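Kirsty Mottram
@kirstymottram
April 6, 2019

OK so I finally got to the Brodska resale day in Mudgway and I have thoughts. Many thoughts. Thread!

Background for anyone who doesn't follow small-label knitwear (why not, it's great over here): Brodska makes one cardigan. One! They change the yarn and the buttons every season and that's it. I've been on the mailing list for ages and never got one at full price because they sell out while I'm still typing my zip code.

So when they said they'd take old ones back, mend them and sell them on from the shop floor, I cleared my whole Saturday.

Doors at ten. I got there early with a coffee and was 26th in line, and I know that because they hand you a little cloth tag with your number stitched on it. STITCHED. I'm keeping mine forever.

The woman ahead of me was wearing a first-season one in rust with the big horn-look buttons, and she let me feel the cuff. Still thick, still springy, and she says she washes it in the sink with shampoo. I'm switching to shampoo.

There were 39 cardigans on the rail and every single one had a handwritten card pinned inside saying what had been fixed. "Left elbow, new patch." "Moth hole by pocket, darned in green." The green darn was on a navy cardigan and it looked so good that I'd have paid extra for it.
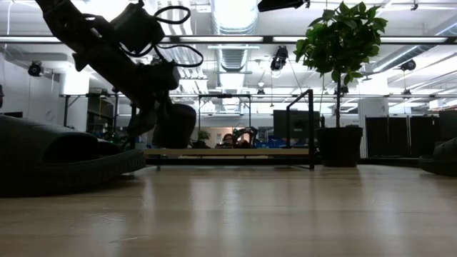

Slide season is coming, people.

Prices! Most were a bit over half of new, and the ones with visible mending weren't marked down any further. I love that. Somebody sat there for hours with a needle and it should cost something.

Sizing is the one thing I'd grumble about. Brodska runs boxy and short, and on the resale rail the old size labels are from before they changed the cut, so a medium from a few years back is pretty much a small now. Try everything on. There are 5 fitting rooms and the line moves fast.

Also popped into Lukville across the street since I was there (dangerous). They've got wide-leg pants in a washed olive with an elastic back waist, and the pockets go down to my wrist – I put my phone, my keys and a whole paperback in there and nothing pulled.

I didn't buy the pants. I'm still thinking about the pants.

What I did buy: a charcoal cardigan, a little long in the arm, with two odd buttons and a darn on the collar shaped like a comma. I wore it out of the shop and all the way home on the bus, and I was way too warm and did not care one bit!

Couple of people asking about the next one. They told us at the register it'll be September, in Fastton this time, and you can bring in up to 20 pieces if you're clearing out for the family. Any condition as long as it's clean.

Someone in the replies wants to know if they take other brands. They don't, only their own, but the lady doing the darning said she teaches a class and I have put my name down. Will report back with holes and everything.

Adding one more – if you were the person in the yellow raincoat who put back the cream one with the shawl collar, please tell me what was wrong with it. I went back for it and it was gone.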